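Reading time: 2 min

Re: [perception] glare and the pad mask

Dulce Jaramillo wrote on Monday:
> The Mudgway build drops the jaw mask on 40 of the 104 desk clips.
> Is it the pads or the lamp? I'd rather not retrain if a threshold
> will do.

Dulce,

I think it's the lamp. I reran the 53 clips I have here with the exposure check from Ramo switched on, and almost all the bad masks start where something pale sits in strong light. The pads themselves segment well enough. The second gripper is a separate problem – the tracker sometimes swaps the IDs when both are in view. 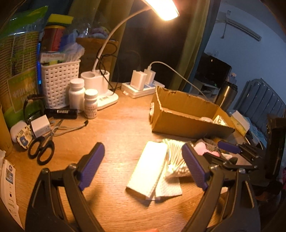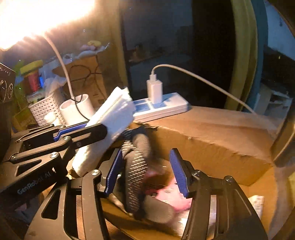

Desk and cardboard box, lamp on, two grippers in view in both.

In the first one the packet between the jaws is nearly blown out, so the planner gets no usable edge. The second has a gloved hand in the box, blurred, and we have no class for that yet.

Could you try clipping the highlights before the mask step? I'll fix the ID swap on the Farell branch.

Citlali Medrano

We use cookies to improve your experience. Accept | Manage settings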